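Urska (home robot project)

Updated May 2, 2022 | 14 shares | 6 comments

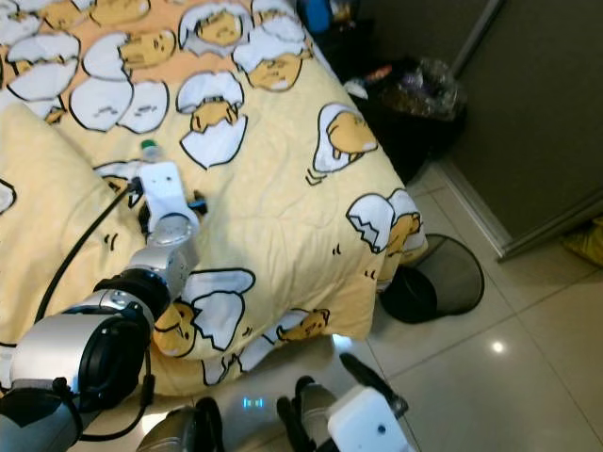

Background

Urska is a home-built mobile robot with a jointed arm and a two-part gripper, meant to pick up litter and other small objects in lived-in rooms. It was put together at a shared workshop in Wusville by members of the Fenden build group, and most of its trials have taken place in bedrooms. The group describes it as a "tidying robot." That name promises more than the published record supports.

Design

The arm is made of silver-gray cylindrical segments linked by black rotary joints, and it ends in a white gripper housing with dark fingers. Cables run along the outside of the arm. Builders elsewhere have criticized this choice, as a loose loop can snag on bedding or furniture. The group's answer is that outside cables are easy to replace, and it has kept them through both versions of the robot.

Control software is a modified copy of Chornovol, a hobby motion planner. The changes have not been released, so claims about smoother movement rest on the group's word.

Bedroom trials

The usual test object is a clear plastic bottle with a green cap, laid on a comforter. Soft bedding is a harder surface than a tabletop: it sinks, folds, and shifts when touched. Clear plastic is also difficult for many depth cameras. The choice of task is reasonable. The reporting is weaker.

In August the group announced that Urska had completed 100 pickups. The notes do not say how many attempts were made, whether the bottle was reset by hand after a slip, or whether a person was steering. A later log lists 2,712 arm movements, a figure sometimes repeated as a success count. It includes calibration moves and returns to the rest position.

Reception

Supporters point to the low cost of the build and the use of ordinary rooms with patterned covers and shiny floor tiles. Critics reply that a real room proves little without a failure rate. No outside workshop has reported building a working copy. The parts list was last revised before the second gripper was fitted, and the wrist mount it gives does not match the current arm.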